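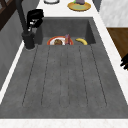

How Old Is That House?

Some houses have a date carved over the front door. Most don't. If you live in an old house, or walk past one on the way to school, you may have wondered when it was built. People who study old buildings have several ways to work it out, and you can try most of them yourself.

We will use a real house to show how it is done. Moncrieff House stands at the top of the hill in Tolton. It looks like one building, but it was built in 2 parts, and the parts are around 80 years apart in age.

Look at the walls

The left side of Moncrieff House is made of rough stones in all sorts of shapes. They were picked up from fields nearby and fitted together with lime mortar, a kind of paste that sets hard. The right side is made of brick. Bricks cost money and had to come up the hill by cart, so the people who built that side were better off than the people who built the first.

Where the stone meets the brick there is a straight line running from the ground to the roof. Builders call this a straight joint. When you see one, it usually means that one part was added later.

Look at the windows

Long ago it was hard to make a large sheet of glass. Windows were made up of many small panes held together by thin strips of wood called glazing bars. Later on, glass makers learned to make bigger sheets, and windows needed fewer bars. The stone side of Moncrieff House has windows with 12 small panes each. The brick side has windows with only four.

Be careful, though. Windows rot and get replaced. A new window can sit in a very old wall, and sometimes an old window is moved to a new one.

Look at the roof

Go to the end of the house and look up at the gable, the pointed part of the wall under the roof. On the stone side you can see a faint sloping line below the edge of the roof. It shows where an older, lower roof used to be. That roof was thatched with straw. When the brick part was added, the whole house was given a slate roof and the old walls were made taller to match.

Ask the papers

Walls can tell you which part came first, but they don't often give you a year. For that you need papers. Old maps, letters, wills and bills can all help.

Dougal Baxter grew up in Tolton and has written a small book about its houses. He found a builder's bill for the brick part of Moncrieff House. It lists 4000 slates, 60 sacks of lime and "a dinner for the men". The bill is signed and has the year on it, so we know when the brick side went up: 1838. The stone side is on a map drawn in 1760 but not on an earlier one from 1751, so it was built between those years.

Words to know

Gable – the pointed top part of a wall at the end of a roof.
Glazing bar – a thin strip that holds panes of glass in place.
Mortar – the paste between stones or bricks.
Thatch – a roof covering made of straw or reeds.

Written by Selorm Zakaria, February 2020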